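FOR IMMEDIATE RELEASE
May 27, 2019

Hirum Speed Skating Club Opens Registration for Its Summer Season at the Gukau Ice Center

GUKAU – The Hirum Speed Skating Club is delighted to announce that registration is now open for its summer season, and we would love to see new faces on the ice alongside all the families who have been with us through so many early mornings! Skaters of every age are welcome, whether they have raced for years or are still holding on to the boards.

The season comes after a busy winter. In January the club sent two juniors to the Ogundipe Cup, where both skated personal bests over 1000 meters, and the cheering from our end of the bleachers could be heard clear across the parking lot.
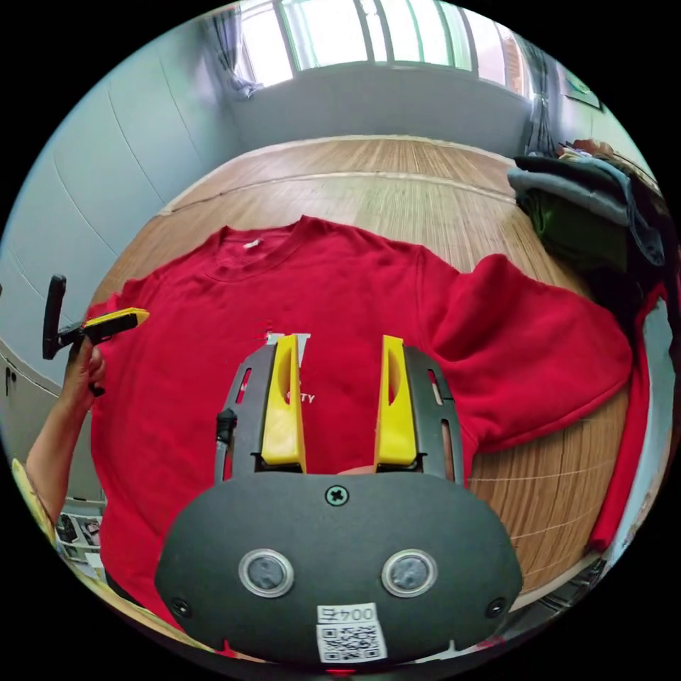 What's New This Summer

Thanks to a generous grant from Hanetti, a longtime friend of winter sports in our area, the club has replaced its oldest rental skates and bought new safety pads for the corners.

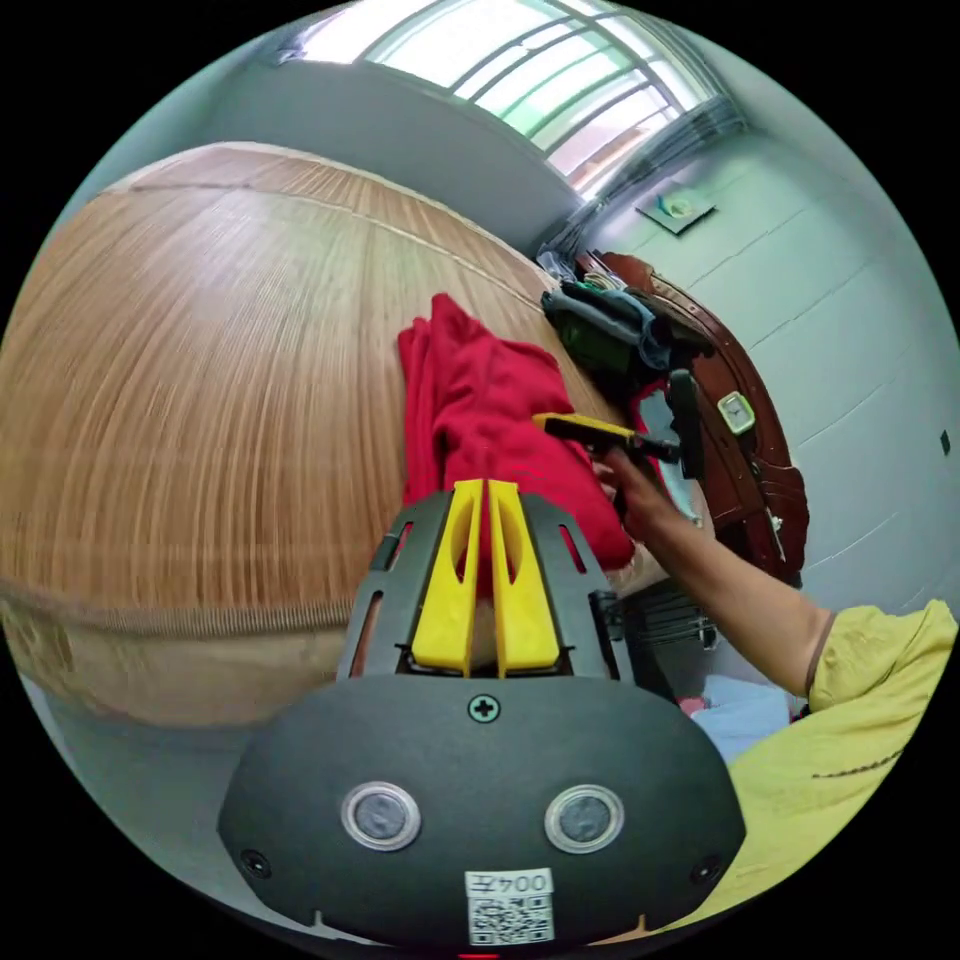
The same grant, which came to $2,486, also pays for extra ice time, so the beginner group will now skate two evenings a week instead of one. Parents have asked for this for a long while, and we're so pleased to finally say yes.

Beginners will work on balance, stopping and that all-important first crossover. The racing group will spend more time on starts and on relay exchanges (always a crowd favorite, and always a little chaotic).
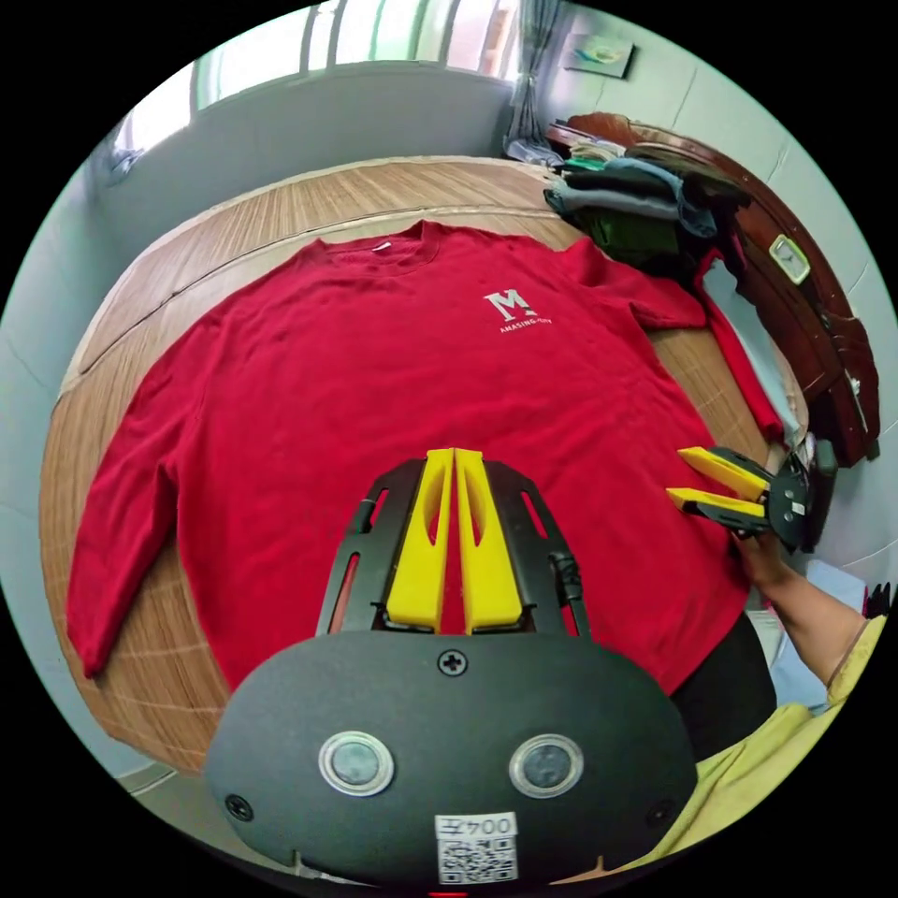 Hirum Skating News, Page 2

How to Join

Forms are available at the front desk of the Gukau Ice Center and can be handed in at any practice. A first session is free of charge, rental skates included, so please do come and try it before you decide. 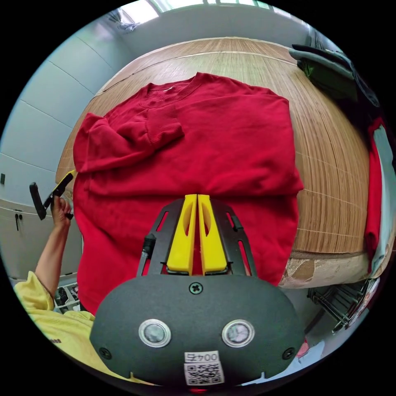

New skaters often ask what to wear, and the answer is simpler than most people expect. Helmets, gloves and knee pads are required, and the club can lend all of them. Beyond that, a crew-neck sweatshirt like the red one here, with ribbed cuffs that tuck into your gloves, will do nicely for the beginner group. Racing suits can wait until a skater has settled in, and we keep a rack of secondhand ones for growing kids.

Questions about groups, fees or equipment are always welcome at the club table by the rink entrance during practice hours.

###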